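Sorting the Small Stuff: A Conversation About Drawers, Trays and Odd Objects

April 9, 2019

The home storage workshop at Midura has two tables, one sink and a wall of shelving that holds whatever people bring in. The woman who runs it trained as a packaging technician and spent the first part of her working life testing folding cartons for a firm in Sadska. She now teaches short courses on household storage and writes the handout that goes with them. She asked that the article stay with the subject and leave her name out of it, and we agreed.

We met before a morning session. She had her handout on the table, a steel ruler and a roll of masking tape.

Her courses deal almost entirely with objects smaller than a hand. Large items, she said, get stored correctly by default. "A suitcase goes where a suitcase fits. You have one or two places in the whole apartment and you use one of them. A spare button or a game piece fits everywhere, so it ends up everywhere."

She begins each course by asking people to empty one drawer at home and put the contents into a shoebox without sorting. They bring the box. The first exercise is measurement. Each object is measured along its longest side and written down on a sheet with three columns: length, shape, and how often it is picked up. The third column is an estimate, and she tells people to leave it blank if they can't remember.

"Length decides the compartment," she said. "Shape decides whether it stays there. Round things move when the drawer moves. Flat things with square corners don't, unless you slam it."

The longest list anyone has handed in ran to 200 entries, from a single kitchen drawer. She kept a copy. Most of it was hardware: hooks, screws, curtain rings, the keys to things that had been thrown out. Her own inventory at the workshop is longer. It stands at 2454 pieces, each with a line in a ledger, and it is used only for teaching.

We asked what she looks for in a small desktop organizer. She answered in order of importance to her, starting with the rim.

"A thin rim on a tray flexes when you lift it by one side. Then the dividers flex too, and small things get under them. I want a rim I can hold. After that, I look at the dividers. If they are molded in one piece with the floor of the tray, fine. If they slot in, I push each one with a finger and see if it lifts."

Adjustable dividers were her preference for years. She has changed her mind about them. In her experience people adjust them once, on the first day, and after that the slots only collect dust. A fixed layout with one large compartment and several small ones covers most of what she sees on desks and dressers. The large one takes anything that would have to be forced into a square cell. The small ones take things that get lost against a bigger floor.

She is stricter about the lower part of a two-level unit. A lower drawer should be clear, in her view, and it should be left partly empty. "An opaque drawer under an opaque tray is a place to forget things. With a clear one you can read the contents before you touch it. But only if there's one layer. Once you stack things in it, you're looking at the bottom of the pile through the front and the top of the pile from above, and the middle is gone."

Her handout gives a rule for this. The contents of a clear drawer should cover no more than half its floor. She admits the figure was chosen because it is easy to check by eye. She tried a third and people ignored it.

Delacroix, the supplier that provides the workshop with trays, once offered her a version with a tinted drawer. She declined it. Tinted plastic makes light wood and cream-colored plastic hard to tell apart, and she handles a lot of both.

The exercise that takes up most of the second hour uses very few objects. She puts an organizer on a table with a handful of unrelated things and asks people to decide, for each one, whether it belongs in the tray, in the drawer or outside the unit altogether. The third answer is the one people resist.

"They think an object left on the table is a failure. It may just be the wrong size. A long box should lie next to the organizer. If you stand it on end in the tray it will tip the first time someone reaches past it."

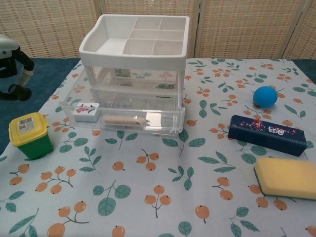
Containers with their own lids are a separate matter. She does not put them inside other containers if she can avoid it. A closed box is already stored, and placing it in a compartment adds a second step for anyone who needs what is in it. Her advice is to stand such boxes beside the organizer, with the label where it can be read without lifting anything. If the label is a store barcode and nothing more, she writes the contents on masking tape and sticks that to the side.

Balls get a paragraph to themselves in the handout. A ball on a flat table will stay put on a cloth and wander on bare wood, so the surface matters as much as the container. She recommends the largest open compartment that will take it. She has no objection to leaving it out during sorting, so long as it goes in last, after everything with corners.

Cylinders are treated differently. A short wooden cylinder can go in a drawer, lying down. She places it parallel to the front wall and near it, where it has little distance to roll when the drawer is pulled. "If you lay it pointing away from you, it rolls side to side every time the table is bumped. It's a small thing, but you hear it."

Game tiles she groups with the flat items. They go face up. If a tile has a picture on it, the picture works as the label, and no tape is needed. A single tile gets the same treatment as a full set until its set is found. She gives it a month and then moves it to a box for strays.

We asked about patterned tablecloths, having noticed that she uses them in class. She considers them useful for practice. A plain surface makes every small object easy to find, and homes are not like that. On a printed cloth, with berries or leaves or anything else of that size, a small orange or green piece can disappear. People learn to sort toward the container and to check the cloth by hand at the end. She has them sweep it with a flat palm from the back edge to the front.

Under a clear drawer the same print has another effect. It shows through the plastic, slightly bent, and competes with the contents. Her fix is a sheet of white paper cut to the size of the drawer floor. She measures the inside at the bottom, because drawer walls often taper, and cuts the paper 2 millimeters short on each side so it can be lifted out with a fingernail. She replaces it when it curls.

The workshop's next project is a catalog of compartment sizes, done together with Clistico, which will print it. The work started in January and is behind schedule. The difficulty is that makers give outside dimensions and leave out the inside ones, so every tray has to be measured by hand. She does it with the steel ruler. Calipers are more exact, she said, but the people who will use the catalog have rulers, and she wants their numbers to match hers.

She showed us the draft pages. Each tray has a plan drawing with the compartment widths, the usable depth and a note on the corner radius. The last of these looked like excess detail. She disagreed.

"A square tile in a compartment with round corners sits up on the curve. It doesn't lie flat, and then it catches on the tray when you lift it out. You need the radius or you need to go two sizes up."

The morning group was arriving by then, with their shoeboxes. She moved the draft to the shelf, took a tablecloth from under the sink and asked us to hold the other end of it.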